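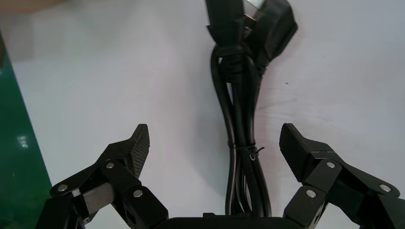
Chapter 4
Cords, Cables and the Drawer They Live In

Every household in the country owns a power cord that fits nothing in it. It came in a box, folded and cinched, and it went into the second drawer down with the takeaway menus and the birthday candles. There it stayed, through two moves and a kitchen renovation, on the grounds that it might belong to something.

In the last chapter we dealt with linen, which at least has the decency to lie flat. Cords do not. They have memory, a word the trade uses for the way a flexible cable keeps the shape it was stored in. A cord folded tightly at the factory will try to return to those folds for years, and a cord wound around somebody's elbow will develop a twist that no amount of shaking gets out.

When Maxine McAlister surveyed 51 homes in Lamont for her study of household storage, she asked each householder to name the device that every loose cord in the house belonged to. They managed this for roughly half. Asked which of the remainder they would be willing to throw away, most named one, then went and put it back on Saturday.

We will need a few terms. The plug is the moulded end. The strain relief is the thick, often ribbed section behind it, there to stop the cable bending sharply where it is weakest — and the part most people grab when they yank the thing out of the wall. The bundle is the set of parallel loops made by folding the cable back on itself, and the tie is whatever holds it: a twist tie, a hook-and-loop strap, a rubber band that perished some time ago.

The twist tie deserves more respect than it gets. It costs next to nothing and can be undone with cold fingers. Its one fault is that people tighten it as though the cord were planning to escape. Wrap it snugly around the middle of the bundle, give it two turns and stop.

Before you read on, empty your own cord drawer onto a table and sort it into these groups:

Cords in weekly use
Cords whose device you can name and find
Cords whose device you can name but gave to your brother
All others

Keep the piles where they are. Section 4.1 begins with the last one, which will be the biggest.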